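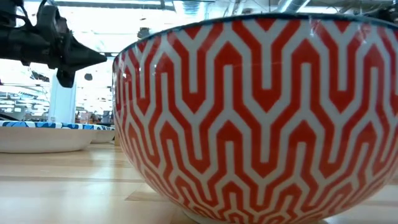 Right, a thread on what I've been doing to the grasp planner since August, as a few of you asked and I keep answering in bits. Short version: I stopped letting it choose a grasp from one depth image and calling that a plan. Glossy glaze is what pushed me into it. Look at that pale streak down the upper left of the red and white bowl — to our depth camera a streak like that is a hole, and the old planner was very happy to plan straight through holes.

2/ The old pipeline: segment the object, fit a surface, sample grasp candidates along the rim, score them, send the best one to the arm. Lovely on matt plastic. On crockery the fitted surface had dents in it and the scorer adored dents, because a dent looks like something you can get a finger into.

3/ First fix was boring. Missing depth is now its own thing in the map. Three states per cell: free, occupied, don't know. The planner can pass through free, can't pass through occupied, and pays a lot to go anywhere near don't know. I'd been meaning to do this for ages and it took one afternoon, grr.

4/ Second fix, rims. We now fit a closed curve to whatever edge points we trust and let the curve fill the gaps. A thin dark band round the top helps loads, as the colour image can find it even where the depth has given up. Plain white rims against a bright ceiling are still horrible.

5/ Crescencio Manzano asked why I don't just spray everything matt for testing. Because people don't eat off sprayed bowls, Crescencio!! (He did have a point about having one matt one as a control. It's on the list.)

6/ The approach itself. It used to be one straight move to the grasp pose. Now there's a stop point just short of the rim, where the planner takes another look, refits the curve and only then commits. If the new fit disagrees with the old one by more than 10 mm it backs off and starts again. That number came out of a spreadsheet and a bit of arguing.

7/ Numbers, for those who like them. I replayed 1000 logged approaches through both planners offline. The old one gave a path that stayed clear of the object in 838 of them. I'm not posting the new figure yet as I found a bug in how I was counting retries, and I'd like to be wrong in private first.

8/ Tooling moan. Our replay viewer (Stundix, we named it after a typo) drew the gripper as a neat box. Real fingers have brackets and a cable and bits poking down underneath. Half my "impossible" collisions were the box being smaller than the real thing. Florencio Sarmiento has put in a proper mesh and I have apologised to several log files.

9/ Cable still isn't modelled. I've got a fat capsule round it, which makes the planner a bit timid when it tilts over low dishes. Ideas welcome, especially from anyone who has done this without a full physics sim in the loop.

10/ Someone on the Cadham list asked about speed. Replanning at the stop point is quick enough that I've stopped caring. The slow bit is waiting for the camera exposure to settle under strip lights, so I now kick that off while the arm is still travelling. Cheap trick, works for me.

11/ Next up is nested stuff, bowls inside bowls, where the rim fitter cheerfully joins two rims into one enormous one. I've got a branch that sorts them by height first. It's ugly. I'll post it once Florencio has been rude about it.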